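O anúncio da Plorneck prometia que o método arrumava qualquer casa em 2 horas. Fredy Guzmán leu aquilo de pé, na cozinha do apartamento de Esholm, e não acreditou numa palavra. Tinha pago 809 pelo curso, por insistência do irmão, e até agora só aprendera a dobrar panos de prato.

- Começa pelo lixo - dissera Paul ao telefone. - O lixo é que manda na casa.

Fredy achava que quem mandava na casa era o senhorio, mas não discutiu. Eram seis da tarde, fevereiro, já quase sem luz na janela. 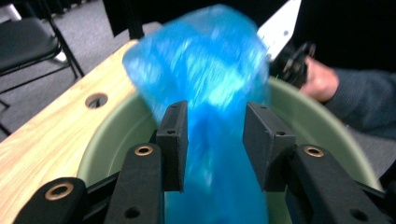
A mãe deles guardava sacos dentro de sacos, e disso Fredy nunca se livrou. Em Nelterstead havia uma gaveta inteira, que só abria com o joelho. Agora era o azul que subia à frente do balde verde-claro, todo amarrotado em cima e torcido em baixo como um pano espremido, e ele pensou que a mãe o teria alisado com a mão e guardado para outra vez. O curso mandava deitar fora. Página tal, regra tal, com um desenho de uma senhora sorridente.

- E então? - perguntou Paul, mais tarde. - Sentes-te mais leve?

- Sinto-me com menos 809.

- Há um segundo módulo. Custa 1,870, mas inclui a despensa.

Fredy olhou para a despensa. Tinha arroz, duas latas de grão e uma vassoura. Disse que ia pensar, desligou e foi à procura de um sítio para guardar os sacos.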